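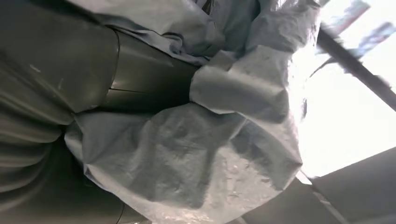

Speaker notes / Session 2: Storage and packing

Opening, two minutes. Say good evening, thank the Belleck hall for the projector. My name is Tudur Howells. I repair and store things for the small museum in Lakatos, and before this I worked in a furniture warehouse. So I have wrapped many objects, and some of them badly.

Leave the first slide on while people sit down. Dark, smooth surface, gray plastic with many creases around it. Ask the room: who has something at home wrapped like this? Wait for hands.

Point one, plastic that touches the surface. Wrinkled plastic does not touch evenly. On a glossy finish it can leave a pattern, and after one summer in a warm attic you may see the pattern every time the light comes from the side. My advice is a layer of soft paper or clean cotton first, and the plastic only after. Speak slowly in this part, people write it down.

Point two, marks. There are two small pale marks on the dark finish, one short and one a little longer. Write down such marks before you wrap the object. If you find them in spring and you have no note, you will argue with the mover, with your brother, with everybody. I keep a card for each object: date, marks, who wrapped it. In our store we have 41 cards now.

Point three, raised edges. Where there is a band or a step, the covering pulls tight and the edge gets all the rubbing. Put a strip of felt there. Show the felt from my bag — the Istard one, not the thin one.

Point four, soft parts. Folds and pleats should rest in the shape they want. Do not press them flat under a strap. I did this once with an accordion and I was sorry for it the whole of November.

Story if there is time: the trunk from Distska. The lid has 1779 painted on it, and it came to us in a shower curtain with 19 pieces of tape. Removing the tape took all of Monday. Pause for laugh, maybe.

Questions, 20 minutes. If somebody asks about bubble wrap: bubbles to the outside, and only for the journey. If somebody asks about mothballs, tell them to talk with me after.

Cards and pencils are on the table by the door. Please give back the pencils.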